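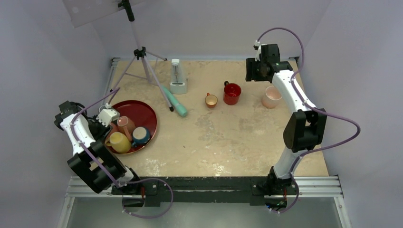 About Brallow Evening School

Brallow is a small school for adults in Nevwood. We teach bookkeeping, English, sewing and alterations, basic math, and (since last winter) a beginner cooking class that fills up before anything else does. Evenings mostly. One Saturday morning group. No entrance test, no dress code, parking behind the building if you get there before 6.

How it started

Two rooms over a shoe repair shop, 14 students, one heater. Golshifteh Najafi had been teaching bookkeeping at a day college across town and kept getting the same phone call: do you have anything after work? They didn't. She asked her friend Nurhan Karakaya to take on English, rented the rooms month to month, and put up flyers at the laundromat and the bus depot. First term was October to December. Everybody wore coats.

The shoe repair place closed and we took the downstairs too. Then the roof went. Then we moved, to the old Bangash building on the corner, which used to sell carpets and still has the big front windows. Teh sign over the door took us a year to change. People still come in asking for rugs.

Who we teach

Last year 385 people took at least one course. Youngest 18, oldest well past retirement. Bus drivers, home health aides, new parents, people who ran a business for years out of a shoebox of receipts and want to stop doing that. A good many are new to the country. Plenty have lived in Nevwood their whole lives and left school early.

You don't need a diploma to sign up. You don't need perfect English either, except for Bookkeeping 2, where the reading gets heavy. If you're not sure which level, come in and sit through a class. Free, any night of the first week.

What we teach

Bookkeeping 1 and 2. Golshifteh still teaches both. Paper ledgers for the first three weeks, then spreadsheets. Some students grumble about the paper. Bring a calculator with big buttons.

English, four levels. Nurhan runs the program and teaches the top level. Lots of talking, lots of forms: leases, job applications, letters from school. Level one is the biggest group and we split it in two when we have to.

Basic math. Fractions, percents, reading a pay stub. Taught by Preben Eskildsen, who came to us from a boatyard and uses tape measures for nearly everything. Ask for the evening on mortgage interest if your group doesn't get to it.

Sewing and alterations. Sânziana Sandu. Hems, zippers, taking in a jacket. We have machines, you bring fabric and your own scissors. Do not use the sewing scissors on paper. There is a note about this on the wall, and a second note under it.

Beginner cooking. Jolán Erdős. Soups, rice, beans, a roast chicken, bread that doesn't need a machine. Small group, one long kitchen, wear closed shoes. Tell us about allergies when you register and not on the night please.

How the classes run

Terms are ten weeks. Most classes meet twice a week, 6:30 to 8:30, with a break at half past seven. There's tea and coffee in the hall, 50 cents in the tin if you have it. Cooking meets once a week and runs later, usually till 9:15 by the time the pans are dry.

Miss a class? Fine, it happens, shifts change. Leave a message at the desk and your teacher will put the handouts in the rack by the stairs. Miss four in a row and we call you. Not to scold. Sometimes a person has decided they're too far behind and they aren't.

No grades in anything except Bookkeeping 2, which ends in a written test because employers ask about it. Everyone else gets a certificate of attendance. Ask if you need the hours listed on it, some benefit offices want that.

What it costs

A full term is $48 for most courses. Cooking is more on account of groceries, ask at the desk for this term's price. Materials for English and math are included. You can pay in two parts, half when you register and half by week five. If the fee is a problem say so to whoever is at the desk. We have a small fund, it's not a long form, and your teacher won't know you used it.

Refunds: full before the second class, half before the fourth, none after that.

Children

We get asked a lot. Yes, there's a kids' room on English nights, ages 4 to 10, homework table and board games. Register them the same time you register yourself, places go fast. No kids' room on cooking or sewing nights.

The building

Front door is on the corner, ramp is on the side street. Elevator to the second floor, it's slow but it works. Sewing is upstairs, everything else is on the ground floor. The library shelf in the hall holds almost 300 books, take one, bring it back or bring a different one. Large print is on the bottom shelf, which we know is the wrong place for it, we're moving it.

Lost property goes in the blue bin under the stairs and gets emptied at the end of term. Mostly umbrellas. One very good winter glove, left hand.

Who pays for all this

Fees cover a bit over half. The rest comes from the annual dinner, small grants, and renting out rooms in the daytime. Rovavell, the stationery wholesaler down the road, gives us notebooks and pens every fall and has done since the shoe repair days. Thank you again to them. The accounts are in a binder at the desk, anyone can read it. Bookkeeping 2 goes through it line by line each spring and has found two mistakes so far.

Coming up

A second Saturday group for English, if we find a teacher. A short course on mending, four evenings, darning and patches and buttons. Jolán wants to try pickles. Preben has asked for a course on reading plans and drawings for people in the building trades, and there's a sign-up sheet to see who'd come. If you'd come, sign it, we can't run it on three names.

Getting in touch

The desk is open from 4 in the afternoon on class days. Outside those hours leave a message and speak slowly, the machine is old. Or just walk in. If the front is locked try the side street door and ring twice.

Registration for next term opens in week eight of this one. Current students get first pick for the first three days, then its open to everybody.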